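Kitchen Chores, One at a Time
Gallery by Anikó Dobos
Posted 9 May 2022

I've been following home robots for years, and I still get excited every time a new arm picks up a spoon. The question people ask me most is simple: can a machine do the chores yet? My answer changes by the chore, so this page goes chore by chore, with pictures of the kind of work I mean and a few notes from my own tinkering.

I keep a running log of attempts with my bench arm, a secondhand Pasix I rebuilt with parts from Ruiz-Ortega. It's up to 737 tries now, all of them on ordinary kitchen jobs. Cups and bowls go well. Of the last 98 bowl pickups, only two ended on the floor, and I was so happy about it that I called my sister.

Thin things are another story. Chopsticks, skewers, a single fork lying flat – these are the jobs I'd hand over first if I could, and they're the ones that keep me up late. A chopstick rolls when you touch it. If it's in a bundle, pulling one out drags its neighbors along, and the whole cup may come too.
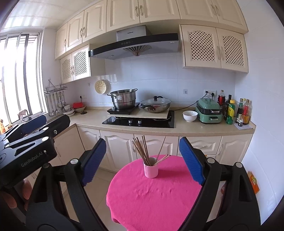
Soft grip pads have helped me more than any change to the software. With bare plastic fingers I got one stick out of a full cup in 37 tries (one!). With ribbed rubber on the tips it happens often enough that I've stopped cheering. What I can't get yet is a matching pair. The arm is perfectly content to hand you one long and one short.

Tablecloths are hard too. Wiping a bare table is close to solved, and the Truletti wiper I tried last September did a lovely job on mine. Put a cloth down and it bunches up under the sponge, and then you need a second hand to hold it flat. Two arms working together is where I think the fun is going to be over the next few years.

Pot lids are getting good! A knob is a great handle for a gripper. Side handles on a big pot mean both arms have to lift at the same speed, and mine don't, so I only practice that one with the pot empty.

Next up is putting bottles back where they came from. The folks at Ritora lent me a wrist camera for it, and I'll add notes once the log has something worth reading.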